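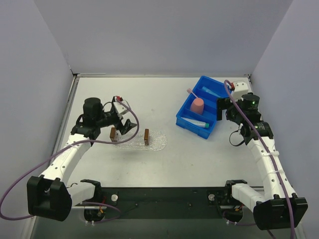 Software that lets two robot arms share one job without getting in each other's way has had its first big update of the year, and the small team behind it in Barnthorpe could hardly be more pleased. The program is called Skorkari, and its task is to decide which arm should do what, and when. Tidying a set of bathroom things has become the team's favourite way of putting it through its paces. A pink cup, a toothbrush and a toothpaste tube in a blue tray with dividers may not look like much of a challenge, but ask two arms to deal with them and the questions come thick and fast. Which arm is closer? Which one has room to turn its wrist? And what should the other one be getting on with in the meantime?

Until now, Skorkari answered all of those questions in one go. It worked out a full plan for both arms before either of them moved, then stuck to it. That was fine when everything stayed put. If a tube rolled a little or a brush slid along the rim of a tray, though, the plan was out of date and the whole thing had to be worked out again from scratch, with both arms standing still while it happened.

The new version, released on August 13, 2024, does away with that long pause. Plans are now made in short pieces, and each piece can be thrown out and replaced while the rest carries on. If the left arm's next move no longer makes sense, only the left arm's next move is changed. The right arm keeps going unless the two paths would cross, in which case it slows down and gives way. (There is a setting for which arm gives way first, and people have already been arguing happily over what it should be!)

"It used to feel like watching two people trying to get through a door," said Yanti Lumbantobing, who leads the planning work. "You go, no, you go, and then they both stop. Now one of them just goes. The first time I saw it I ran down the corridor to fetch people."

Much of the gain comes from a part of the program called Chong, which keeps track of the space each arm has claimed. Earlier releases treated that space as one big block around the whole arm, elbow and all, so a forearm leaning over a corner of the table could shut the other arm out of places it could have reached quite safely. Chong now follows the shape of each link and lets go of the space as soon as the link has passed through it. It checks again every 5 milliseconds, and it does the job on an ordinary desktop computer with no special card.

The perception side has had some love too. Clear plastic is a well-known headache for cameras, with all its little bright reflections, and the old version had a habit of seeing a shiny patch as several separate objects. The update looks at a spot over several camera images before it makes up its mind, and it can mark an area as "not sure" and plan gently around it. Lumbantobing said this was the change she had been asked for most often, by people working with food trays, blister packs and shrink wrap as well as by those who just happen to have a crinkly bit of packaging on the table.

Then there is Stiltent, the viewer that comes with the package, and it's a joy to use. Every choice the planner makes is laid out on a timeline, one row for each arm, and clicking on any point shows the paths it thought about and turned down. It is now possible to drag a move to a later spot on the timeline and see at once what would have happened to everything after it. Recordings made with the last four releases still open without any fuss, and a whole session can be saved as a single file and passed on to a colleague. 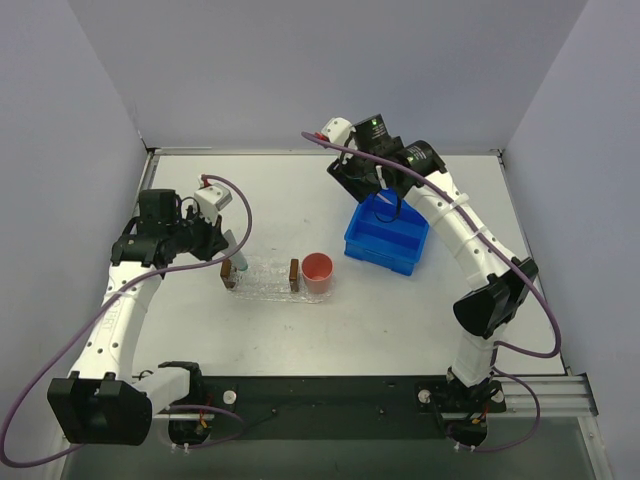 Users who had the update early have been quick to write in. The row-by-row view alone made the upgrade worthwhile for one of them, who reported on the project's message board that a fault which had been bothering their lab since November was found over a cup of tea: the two arms had been given slightly different ideas of where the table ended. The same user would still like the timeline to print properly, and asked whether the "not sure" areas could be given a brighter colour. Both requests have been added to the list.

The release also brings 600 new test cases, most of them built from awkward moments sent in by users. Anyone can run the full set at home without an arm in sight, as the package includes a simple simulator. The notes explain how to add a case of your own, and the team is keen to get more of them, above all ones with objects that lean on each other or stand on something uneven.

Moving over from the previous version should be painless for most. Old settings files are read as they are, apart from the speed limits, which now have to be given for each arm separately. Skorkari will refuse to start if they are missing and will say which ones it needs.

Next on the bench in Barnthorpe is handing things over in mid-air from one gripper to the other, with no stop at the table in between. An early build is already in the hands of five testers, and Lumbantobing hopes to open it up to everyone in November.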